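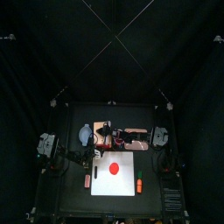

## Lunch at the design fair

27 March 2025

I went to the Brokivura fair for the chairs and came home talking about soup. I've been going every spring for years, and the food used to be a sandwich eaten standing up next to a coat rack. This year they handed the whole mezzanine to small restaurants, and oh, what a difference!

My first stop was Javby, a tiny counter with 10 stools and a chalkboard menu. I had the celery root soup with brown butter and a hunk of rye bread (ask for the end piece, it's all crust). The stools are covered in a mustard wool that I would happily put in my kitchen. I sat there far too long and missed a talk on paint.

After that came coffee at Vurora, up by the textile hall. They opened their first shop in January and the pop-up has the same curved bench, only shorter. The room seats 80 and every lamp in it is different. I tried to pick a favorite and ended up with three, all from the back wall. The cardamom bun is sticky, huge, and worth wearing on your sleeve for the rest of the day.

Juhász does the sit-down dinner, and I'm still thinking about the paprika dumplings. You get long shared tables, so I spent the evening passing pickles to two upholsterers and a woman who makes door handles. We talked about hinges until the plates were gone. I loved it.

A few practical things if you're going this weekend:

- Javby gets a long line from noon on, so go early.
- Vurora takes cards only.
- Juhász has 199 places a night and you book at the desk by the east stairs.

I'm heading back Saturday for another bun, and maybe I'll look at some chairs this time.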